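Prerkside Forums > Cells and Workholding > Fingers drifting on the tray pick cell

jrengifo
Our tray cell started missing picks in April. Integrator's answer is to re-teach every 300 cycles. I don't buy it. A gripper that needs re-teaching that often has something loose in it. Anybody running the Olham fingers seen this?

uzma_l
Re-teaching is how they bill you. Check the pad on the straight finger first. Ours had crept down the bar and the taught point was fine all along.

bolteo_fan
Disagree. Pads don't creep if they're put on right. I'd look at the tray. If it can shift in the nest, no finger will save you.

jrengifo
Tray is pinned. I put an indicator on it Tuesday and it didn't move.

palaniappan7
1,259 picks on ours without touching the teach. Slow the approach to 60 percent and see if the misses go away – if they do, it's the mount and not the points.

uzma_l
Or they go away because everything looks better slow. That test proves very little.

egrajales
Posting the view from our wrist camera, same kind of part. Look at the knurled screw on the right finger before you blame anything else.

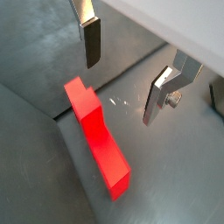 Elvira Grajales
Cell maintenance lead

The red part lies at an angle and it's bent, so where each tip comes down matters more than it would on a plain block. I put a paint mark across our screw and check it every shift. Glare off the tray floor is a separate headache, and I wouldn't trust any vision fix until the fingers are tight.

bolteo_fan
A paint mark tells you it turned. Doesn't tell you why.

jrengifo
Fair, but it's cheaper than the integrator. Marking ours tonight, 2 cells, teach left alone on both.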